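Stenstead Garment Care Labels: README

Version 3 of the label transcription set, maintained by Welington Falcão and Adel El Ouafi. This file replaces the notes that shipped with version 2. Read the section on known problems before merging the two.

What is in the set

Transcriptions of sewn-in care and composition labels from secondhand clothing. Each record holds the text of one label as printed, a normalized fiber composition, a normalized set of care instructions, and a few fields describing the garment. The set has 4,000 records. Of these, 3,101 have both a composition and a care section; the rest have one or the other.

The set was built to test parsers that turn label text into structured data. It also works as a small reference for anyone writing washing guidance for mixed-origin clothing, where labels follow different national rules and the same fiber goes by several names.

Files

labels.csv – one row per label, UTF-8, comma separated, header in the first row.
fibers.csv – lookup table from printed fiber names to normalized names.
care_codes.csv – lookup table from care instructions to the codes used in labels.csv.
exclusions.csv – IDs dropped between version 2 and version 3, with a reason code.
CHANGES.txt – change log.

Fields in labels.csv

record_id: stable across versions. IDs are never reused.
batch: name of the sorting site where the garment was recorded, either Brastholm or Stenstead.
garment_type: one of 8 values (shirt, sweatshirt, sweater, trousers, skirt, dress, jacket, other).
label_position: neck, side seam, waistband, or unknown.
text_raw: the label text as typed by the transcriber. Line breaks are kept as a vertical bar. Spelling errors on the label are kept.
language: ISO 639-1 codes, in the order the languages appear. Multiple codes are separated by semicolons.
composition: normalized fiber names with percentages, in descending order.
component: the part of the garment the composition refers to. Blank means the whole garment.
care: codes from care_codes.csv, in the order wash, bleach, dry, iron, professional care.
legibility: 1 (fully readable) to 4 (less than half readable).
transcriber: initials, WF or AE.

Composition is repeated across rows when a garment has a shell and a lining. The record_id then carries a suffix, for example 0217a and 0217b. Each suffixed row counts as one record in the totals given above.

How the labels were transcribed

Garments were laid flat, and the neck was checked first, then the left side seam, then the right side seam and waistband. Where a garment had a brand label at the neck and a care label in the side seam, only the care label was typed. A neck label that carried a size and nothing else was ignored. Labels with several leaves were read leaf by leaf, front then back. 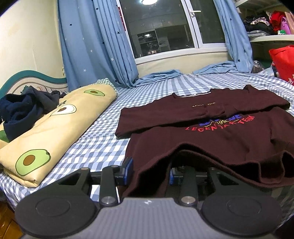

Text was typed exactly as printed, including capitals. Characters that could not be read were entered as a question mark, one per missing character where the count was clear and three in a row where it was not. Symbols were entered as codes, never described in words. Transcribers did not guess at a worn symbol from the written instruction beside it. If the two disagreed, both were kept and the row was flagged in the care field with a trailing X.

A second pass was made on 352 records, each one typed again by the transcriber who had not handled it the first time. Differences were settled by going back to the garment. Most were spacing or punctuation. The remaining ones nearly all involved the number of bars under the wash symbol, which fade early on printed satin labels.

Normalization

Fiber names are mapped through fibers.csv. Polyamide and nylon both become polyamide. Elastane, spandex and trade names for the same fiber become elastane. Viscose and rayon both become viscose; modal and lyocell stay separate. "Other fibers" is kept as other, with its percentage.

Percentages are not corrected. If a label adds up to 99 or 101, so does the record. A parser that checks for a total of 100 will reject these rows, and that is the intended behavior for anyone using the set to test validation.

Wash temperatures are stored in Celsius. Labels that print only a word (cold, warm, hot) keep the word as the code, because the temperatures behind those words differ between makers.

Known problems

Version 2 used the care code D2 for both "tumble dry low" and "dry flat." Version 3 splits these into D2 and D6. Do not join version 2 care codes to the version 3 lookup table.

Sweatshirts and shirts are overrepresented. Swimwear, underwear and socks were not collected, so elastane percentages run lower than they would in a general wardrobe.

The Brastholm batch was recorded before label_position was added. Its values were filled in later from written notes and are unknown where the notes were silent.

Language codes for short labels are unreliable. A label reading only "100% COTTON" is coded en, although the same garment may have had a longer multilingual label that was cut out. Removed labels are common – a stub of fabric in the seam was noted on paper but is not part of this release.

Splits

No official train and test split is supplied. If you make one, split on record_id with the suffix removed, otherwise shell and lining rows of one garment will land on both sides. Splitting by batch is also reasonable and gives a harder test, as the Brastholm labels have more languages per label.

Loading

The Dandita parser reads labels.csv directly with the default settings. In a spreadsheet program, import record_id as text or the leading zeros will be lost.

Corrections

Send corrections to either maintainer with the record_id, the field and the proposed value. Garments were released for resale after the second pass, so corrections to text_raw can be accepted only where the paper notes support them. Fixes to the lookup tables are welcome at any time and go into the next release, planned for June.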